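Cuaderno de taller – Sala Portela
Mayo, entrada 6
Responsable de la anotación: Genivaldo Rangel
Revisión: Yvonne Hulme

Asunto: orden de la zona del mural, estado del suelo y ubicación del purificador de aire.

Se retoma lo pendiente de la entrada anterior. La sala Portela debe quedar disponible para el grupo de Kurumach a finales de mes, y la señora Hulme solicitó que constara por escrito el estado de la pared del fondo y de los elementos que se guardan junto a ella. La presente anotación sustituye a la nota suelta que estaba sujeta con cinta en la cubierta del cuaderno, que puede desecharse.

9:20. Se abre la sala. Ventilación durante la primera parte de la mañana, con la puerta del pasillo calzada. Se pasa la mopa en seco siguiendo el sentido de las lamas. No se emplea el limpiador con cera: la última vez dejó velo en la franja central y hubo que repetir el trabajo.

9:50. Purificador. Permanece junto a la pared del fondo, en el lado izquierdo, delante de las cortinas blancas. Se había propuesto trasladarlo al lado contrario. Se descarta por el momento, dado que allí taparía el prado del mural y el cable tendría que cruzar la zona de paso. Al ir sobre ruedas puede apartarse para fregar sin levantarlo; se ruega no arrastrarlo de lado. La rejilla frontal se aspiró con el cepillo blando. Queda por confirmar la fecha del último cambio de filtro, que no figura en la ficha. Rangel consultará el albarán de Taritz.

10:15. Mural. Se revisa la unión con la moldura gris que lo remata por abajo. Sin despegues en el tramo central. En el extremo derecho se aprecia al tacto una ligera bolsa de aire, de unos dedos de ancho, que ya constaba en marzo y no ha crecido. No se interviene. El zócalo oscuro se limpia con paño apenas humedecido. Conviene recordar que la lámina no admite productos con alcohol – ni siquiera los de uso rápido del armario de la entrada.
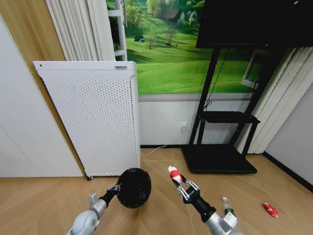
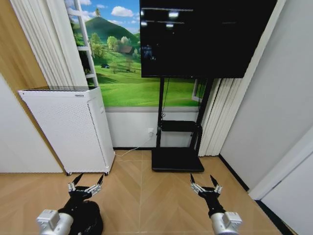 Fotografías: sala Portela.

10:40. Objetos en la sala. Se toma nota de los siguientes: el coche rojo de juguete con detalles blancos, la figurilla roja y blanca, la bola negra de malla y el botellín de plástico con tapón blanco y etiqueta verde. Los dos primeros corresponden a la caja de juguetes pequeños y deben volver a ella al terminar la jornada. La bola de malla no tiene asignación en el inventario. La señora Hulme propone incluirla en el apartado de objetos varios con una ficha provisional, y así se hará si nadie del equipo indica otra cosa antes del cierre del mes.

En cuanto al botellín, se recuerda la norma general: los envases se guardan en el estante alto y no se dejan a ras de suelo, vacíos o llenos.

11:30. Cortinas. Se pasa el plumero por la cara interior. Se comprueba el recorrido y corre bien hasta la mitad; después se frena. Rangel lo atribuye a una pieza del carril deformada. Se ha pedido a Plillov un juego de 2 repuestos, sin plazo de entrega comunicado. Mientras tanto, no forzar.

12:10. Suelo. Con luz rasante se observan marcas finas en la zona central, superficiales en su mayoría. Se prueba la goma blanca en una de ellas y desaparece casi por completo. Se deja el resto para otra sesión. La señora Hulme pregunta si compensa colocar una alfombra durante los periodos de uso intenso. Opinión de quien suscribe: sería necesario que fuese de pelo corto y con base antideslizante, y habría que retirarla para cada limpieza. Se traslada la consulta a la reunión.

Consumibles: queda una caja de paños de 100 unidades sin abrir y otra empezada. Bolsas de aspirador, 2. Pedir más antes de la visita de Kurumach.

Pendiente:
– Fecha del filtro (Rangel).
– Ficha provisional de la bola de malla (Hulme).
– Reclamar a Plillov las piezas del carril.
– Decidir sobre la alfombra.
– Revisar de nuevo la bolsa de aire del mural y anotar la medida con regla, no a ojo.

Añadido, 16:45. Consultado el albarán de Taritz: recoge la entrega del purificador, pero no menciona el filtro. Se colocará una etiqueta con la fecha en la parte trasera cuando se sustituya. Hasta entonces, la ficha queda abierta.

Visto: Y. Hulme. Conforme, salvo lo relativo a la alfombra, que prefiero ver antes con una muestra en la sala.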